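Clivau open day: demonstration area safety checklist
Inspection date: 2025-08-16
Completed by: Carys Skyrme
Walked with: Orhun Tatlı (demonstrations), Flora Morrison (front of house)
Copy to: Nermin Özkan

Marks used: OK, Fix before doors, Not checked. Comments go under the item they belong to.

1. Entry and visitor route

1.1 Route from foyer to demonstration room clear and signed. OK
1.2 Exit doors open fully from inside. OK
The left leaf drags on the mat. It opens, but Flora will pull the mat back before doors.
1.3 Group size agreed. OK
Limit is 20 visitors in the room at a time, staff not included. Flora holds the next group in the foyer until the last one has left by the side door.
1.4 Prams and wheelchairs can turn at the far end. OK

2. Live arm cell (Tokarz bench)

2.1 Barrier in place on all open sides. Fix before doors
One panel was clipped at the top only. Orhun to fit the lower clip and initial here.
2.2 Emergency stops tested. OK
There are four, all pressed one at a time with the arm moving at demo speed. The arm stopped each time and did not restart on release. The stop nearest the window needs a firm push and should be looked at during the next service.
2.3 Speed limit set and locked. OK
Key is with Orhun. It does not stay in the cabinet during visiting hours, as it did in July.
2.4 Two staff at the cell whenever power is on. OK
Roster sighted. Lunch cover was blank and has been filled in by Hüsnü Ateş.
2.5 Visitors do not hand objects to the arm. OK
Wording is on the host card. Last time a child was allowed to pass a ball over the barrier. That is not to happen again, even if the arm is parked.

3. Simulated kitchen demonstration (Uler screen)

3.1 Scene loads and runs from start without a staff login. OK
Run twice. No error messages on the big screen.
3.2 Host script matches what visitors see. Fix before doors
The script says "both hands are working". At the point where the host pauses, the right arm has the small white and blue carton in its gripper at the grey cabinet and the left hand is open over the bench with nothing in it. Change the line to say one arm is handling the carton and point out the free hand separately. Visitors at the July session asked what the left one was doing and got different answers.

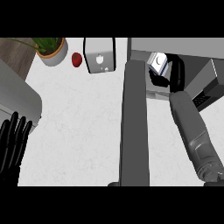 3.3 Host explains that the kitchen is simulated. OK
Must be said at the start. A clean run on the screen is not evidence that the live arm is safe to stand beside, and hosts should not suggest it is.
3.4 Hand controllers wiped between users. Not checked
Wipes had not arrived at time of inspection. Flora to confirm.
3.5 Standing area in front of screen free of cables. Fix before doors
Power lead to the second screen crosses the standing area. Cable cover is in the store room. Taping it down is not enough with this much foot traffic.

4. Mobile unit (Bula)

4.1 Drive path marked on floor. OK
4.2 Battery charged away from visitors. OK
Charger is in the workshop with the door shut.
4.3 Bumper stop tested. OK
Tested against a foam block, front and rear.
4.4 Unit parked and switched off when the host steps away. Not checked
Depends on the host. Nermin to raise it at the morning briefing.

5. First aid and fire

5.1 First aid kit stocked and within reach. OK
Saline is close to its use-by date. Reorder.
5.2 Extinguishers in date, tags readable. OK
5.3 Assembly point known to all hosts. Fix before doors
Two hosts named the old one on the loading side. Correct point is the grass by the staff car park. New map to go on the back of the host card.

Follow-up

Items 2.1, 3.2, 3.5 and 5.3 need to be closed before visitors are let in. Orhun has the first three, Nermin has 5.3. The Tokarz bench stays isolated until 2.1 is initialled. The screen demonstration can go ahead once the cable is covered and the new line is on the script.

Signed: C. Skyrme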